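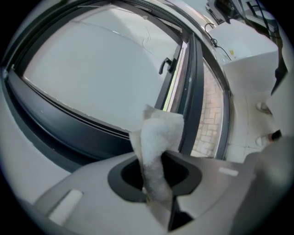
Figure 2. White fluffy cloth with a beige, paper-like backing along its upper edge.

4. Night symptoms and the bent elbow

4.1 Why we asked about sleep at all

When we first planned this study, sleep wasn't in it. I wanted to know how people with an irritated ulnar nerve at the elbow got through a working day, what made the ring and little fingers go numb, and which everyday jobs they had quietly given up. Then Nerea Ibarra ran the pilot interviews at Kanstead and came back with page after page about nights. People talked about waking up with a dead hand. They talked about shaking it over the side of the bed, or sitting on the edge of the bath until the feeling came back, or moving to the couch so their partner could get some rest. Hardly any of them had brought it up with their doctor (one man told Nerea he'd assumed it was his circulation and left it at that).

So we added a sleep diary, and I'm very glad we did, as it ended up being the part of the project I learned the most from!

The reasoning behind it is simple enough. The ulnar nerve runs behind the bony bump on the inside of the elbow, and when the elbow bends, the nerve gets stretched and the tunnel it sits in gets tighter. Most of us sleep with our arms folded up at least part of the night. If the nerve is already unhappy, hours of that can't be doing it much good.

4.2 The diaries

We sent paper diaries to all 344 people who had joined through the Kanstead and Plirnside clinics. Each page covered one night and asked the same short questions in the same order: did your hand wake you, which fingers, what position was your arm in when you woke, how long before the feeling was normal again, and did you wear anything on the elbow. There was a box at the bottom for anything else. We got 2683 usable pages back, which is a lovely pile of paper and also well short of what we'd hoped for. Some people filled in every night and stapled on extra sheets. Others sent a single page, or a page per weekend, or a bundle that had clearly been written all in one go with the same pen.

Kamil Murín and I read the bottom boxes separately and then sat down together to compare notes. We agreed on most of them. Where we didn't, it was nearly always over the word "numb," which people used for tingling, for real loss of feeling, for weakness, and in a few cases for pain. In the end we coded these as "altered feeling" and kept the person's own word beside it. I still think that was the right choice, though Kamil would have liked to split them further, and a reader who wants to do that can ask us for the coding sheet.

The third clinic, Gremdale, joined too late to take part in the diary work. Its patients are in the daytime results in Section 3 and nowhere in this one.

4.3 Position on waking

By far the most common answer to the position question was some version of "bent": hand under the pillow, hand under the cheek, arms crossed on the chest, fist tucked under the chin. Yuxi Cao, who handled the numbers, found that nights with a bent elbow on waking were also the nights when people took longest to get normal feeling back. That fits with what we expected going in.

I'd be careful with it all the same. People can only tell us the position they woke up in, and that may have little to do with the hours before. Someone who wakes with a numb hand may also notice their arm more, and so be more likely to write anything down. We had no sensors on anybody, and I don't want to pretend a pencil mark is the same as a measurement.

A smaller group woke with straight arms and numb fingers anyway. Several of them mentioned neck stiffness in the bottom box, and Ignacio Requena, who sees a lot of necks, thinks we may have been looking at more than one problem in this group. Our entry exam wasn't built to sort that out. It checked the elbow carefully and the neck only briefly – something I would change if we did it over.

4.4 What people wore

We gave no instructions about splints or padding during the diary period, as we wanted to see what people did when left alone. They did all sorts of things. Some had rigid splints from a pharmacy and mostly hated them, with complaints about sweating, straps digging in, and thumping the person next to them. Others wrapped a towel around the elbow so it couldn't fold all the way. One woman used the leg of an old pair of sweatpants with a pair of socks stuffed in it, and drew us a very nice diagram.

The soft wraps seemed to be the ones people stuck with. Comfort scores on the Aguirre scale were better for towels and homemade sleeves than for rigid splints, and wearers of soft wraps were more likely to have kept them on until morning. Whether the wraps did anything for the nerve is another matter. We didn't assign them, so the people who chose a towel may have been the ones with milder trouble to begin with, and I can't untangle that from these data however much I'd like to.

We also asked whether the wrap limited circulation or left marks. A handful of people had pulled theirs far too tight, and the clinics followed up with each of them by phone. Anyone copying this design should put a line about tightness on the first page of the diary. Ours was on the last.

4.5 Missing nights

Haruna Iwasaki checked whether the people who stopped writing differed from those who carried on. Age and sex made little difference. Severity did: people with weak grip at entry dropped out of the diary sooner, and when she called a few of them, the answer was sometimes just that writing was hard work with that hand. I felt pretty foolish hearing it. We had handed a pen-and-paper task to people with a hand problem, and up to 80 of them may have returned fewer pages than they would have with a phone line or a simple button to press.

That leaves the more severe end of the group thin in this section, and the recovery times are probably too rosy as a result. Haruna reran the comparison with the early stoppers left out and the pattern for bent elbows held, with wider uncertainty. Both versions are in the supplement.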